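Ondard adds two-arm bench kit to its rental list

Mon 25 March – Ondard has put a two-arm bench kit on its rental list, aimed at small shops and teaching labs that want to try robot handling before buying. The kit is built by Lenusetti and had been sold outright only until January.

The basic rental runs for 20 days and covers both arms, a pair of grippers, the power supply and a license for Tromton, the control software. The price is 609 dollars, with an extra 145 dollars for setup on site. Customers who already hold a Tromton license pay 69 dollars less. 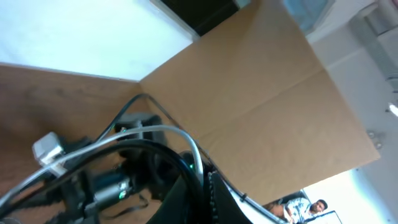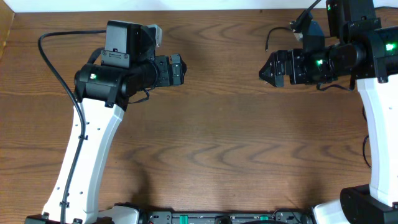

Ondard says the kit is meant for people who have a bench and little else. The arms need a flat top and a wall outlet, and the company will not supply a table. Cabling is the part that first-time renters should look at closely. The cables run on the outside of the arms, and in the second picture a long black one swings out wide over the table before it drops down beside the white link on the left, where it is clipped at a few points. Ondard recommends leaving that much slack and keeping parts and tools clear of it. Clips are included, and spare cables can be ordered with the kit.

Karppinen, which rents out single-arm kits in the same price range, has not said if it will follow with a two-arm version. Its current kit comes with software of its own and does not work with Tromton.

Orders are open now through the Ondard website. Renters who decide to keep the kit can put the full rental fee toward the purchase price – the setup charge does not count. Replacement grippers are sold separately.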